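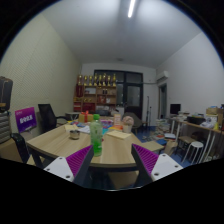

Start with the hand, because the hand is where I fell in love with this work. When you teach a robot by holding the tool yourself, you stop giving orders and start noticing how you reach for things. I've picked up bottles all my life and never once thought about when my fingers close. Then you do it with two ridged purple pads instead of a thumb and forefinger, coming in over the table with a green bottle standing between them, and suddenly you care a great deal about the angle! Pause. Let people look. Ask who would go in faster than that.

Then the remote control story. My first go was with a joystick on the Hiltach arm, and Hefin Harries timed me. It took 4 minutes to get one cup on to one saucer. The arm did everything I told it - the trouble was that I was telling it nonsense. I could see the cup but I couldn't feel my way to it, so I kept stopping to check. All that stopping went straight into the recording, and the robot learned to dither exactly as I had. (Usually gets a laugh. Don't rush on.)

Be fair to remote control here. Manaia Tautahi still prefers it for drawers and doors, and she's very good. You're working with the robot's own reach from the start, so you never show it a move it can't make. With the hand-held tool it's easy to twist your wrist into something lovely and quite impossible for the arm. Mention the Ullo trial in May, when we threw away 100 recordings for that reason and were much better teachers by the end of it.
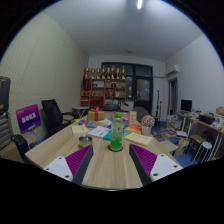 PART TWO: WHAT MAKES A GOOD SHOWING

Slow down for this bit, it's what people write to me about afterwards.

Come in straight. Line up the gap before you get close, so the bottle sits between the fingers while there's still room to change your mind. Beginners swerve at the last moment, and the swerve gets learned too.

Leave the table alone. I like a bowl, a few books, a box with a ribbon on it, all the ordinary stuff of a room. A robot that has only met a bottle on a bare white bench is in for a shock in somebody's kitchen.

Vary it, but not wildly. Move the bottle a hand's width, start from the other side, stand up, sit down. We have over 2000 showings in the Cuveo set now and the ones I'm fondest of are the plain, slightly different ones.

Keep the odd mistake if you put it right smoothly. Salehi question will come up here (do you need their software? No, any recorder that keeps good time will do).

Hand the tool round before questions. Front row first, and remind them to squeeze gently.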